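Visit report: Robichaud dining fixtures, Velside showroom
July 31, 2019

Four of us drove up to Velside for the Robichaud summer open day. I went with Shirley Sandhu, Declan Tipoki and Darcy Whitcombe, who is putting together the plans for our own dining room. We serve 220 lunches a day from a line that was built for half that, and the soup end of it is where everything backs up.

Parking was behind the building and the sign for it is easy to miss. Coffee and rolls were set out in the lobby. Joaquim Simões met us at the front desk and gave a short talk on the company, which moved into the Velside building five years ago. The showroom floor is 2,265 square feet, divided into small rooms that are each fitted out as part of a cafeteria or hotel breakfast area. You can open things, pick things up and lean on the counters, and we did.

We spent most of the morning in the soup and side dish room.

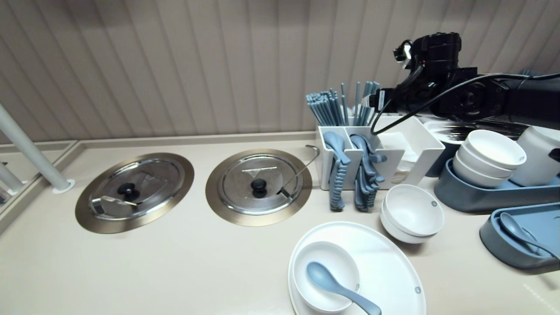
Soup service is mostly a matter of where people put their hands. At our place the spoons are at the far end, past the register, and guests walk back against the line to get them. Robichaud sets it up so that everything is within reach of the pots. The caddy on the counter had chopsticks standing in the back, blue-gray spoons hung over the front in two stacks, and napkins in the end compartment, with bowls stacked right in front of it. Shirley liked the hanging spoons, as you take one by itself without touching the rest. Darcy asked whether the caddy comes in a longer version. It does, but only to order, and delivery on those is now into November.

The bowls and plates are from the Duda line. They are plain and they stack well. Joaquim said the kitchens he supplies usually start with 1,000 pieces across all sizes. That is more than we have shelves for, and he agreed to quote on a smaller lot.

Next we talked about the wells. Ours are a drop-in unit from Kulska and the edge stands up from the counter, so every spill collects against it and has to be dug out with a cloth. A rim that lies level with the top can be wiped straight across.
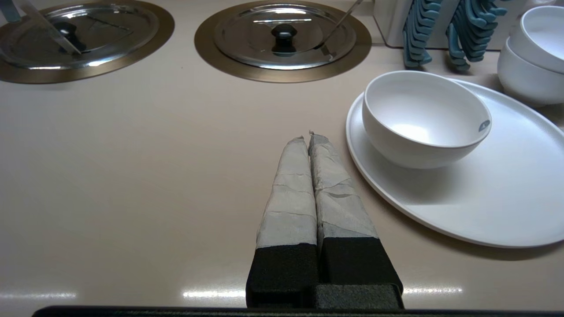

Two of the covered wells, with bronze-colored rims set flush in the counter.

Declan wanted to know about cleaning under the rim. Joaquim sent for Anahera Henare from the service side, and she went through the procedure with him. The seal is replaced once a year and the kitchen can do it without a service call. She also recommended leaving more open counter in front of the wells than we have on our drawing – people need somewhere to set a bowl down while they handle the lid.

Lunch was in the staff canteen. We left at two with a price list and the sample book for countertops. Darcy will redraw the soup end with the caddy next to the wells and send it around before we ask for the quote.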